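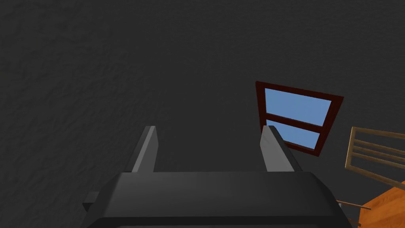
The open gripper in the simulated room, with the window and the chair behind it.

Which hand for the small workshop?

When a workshop in Bradthorpe buys its first robot arm, the arm is usually the easy part. There are good ones for sale, and the salesmen bring tables of reach and payload. The question of the hand comes later, often when the money is nearly finished, and it is the hand that touches the work.

Enico, a firm that repairs and finishes wooden furniture, wanted to do it in the other order. It had one arm already, an older Tedesco with a tired controller, and in August it made a comparison of 4 grippers before ordering anything. I was allowed to follow the work from beginning to end, on condition that I did not stand near the coffee machine, where the network cable lies on the floor.

The first part was done in simulation. Each gripper was put on the same virtual arm and placed in the same plain room: dark grey walls, a window in a reddish-brown frame, orange floorboards, a light wooden chair. The camera looks along the hand, so that one sees the housing at the bottom and the fingers standing up from it. I had expected something more beautiful. After one morning I understood that the plain room is useful, for the eye goes at once to the fingers.

The gripper with two flat fingers was the one I came to know best. Its fingers are narrow plates with bevelled tops, and when they are spread there is a wide space between them. For the slat of a chair back this shape seemed very suitable. The trouble was the housing, a big box with rounded edges. In the camera view it takes a wide band of the picture, and whatever is behind it the controller must guess or remember. The team lost a whole afternoon to this. They moved the virtual camera higher, then to the side, and in the end they turned the wrist before the last part of the approach, so that the rung of the chair came into view a little earlier.

Every gripper had to make 200 attempts in simulation, with the chair turned a little differently each time. The task was to take the chair by the top rail, lift it and put it down again without a knock. The flat fingers failed 11 times, mostly when the rail was at a steep angle and only one fingertip met the wood. A gripper with three rounded fingers failed less often, but it was slow and it needed much room around the rail. The suction cup was very quick on a flat seat and of little use for slats, as everybody had said before the test. The fourth, a soft gripper from a small maker in Arville, was the favourite of the younger people, and I must admit of me also. It failed more than the others. The team believes its model in the simulator was poor, and that the hand itself may be better than its score.

Then came the real arm. Only 3 of the grippers were tried on it, as the soft one did not arrive in time. The order of the results stayed the same, though the differences became smaller. Real wood has wax on it, and dust, and old glue. The flat fingers slipped on a polished rail until somebody put thin rubber pads on them, a repair that cost less than my lunch. The three-finger hand did not slip, but it left small marks on soft pine, and for a firm that sells finished surfaces this was a serious point against it.

The controller gave more work than I had thought. The old Tedesco unit could open and close a gripper, but it could not tell it to close gently. For this a small extra box was needed, and the price of the box was not on any of the offers. If you are comparing grippers for your own workshop, ask about this first, and ask for the answer in writing.

Enico has now ordered the two-finger gripper, with pads. The camera will be mounted on a bracket at the side of the wrist – the team does not want to look over that housing again. The soft hand from Arville will be tried when it comes, on the days when there is not much sanding to do.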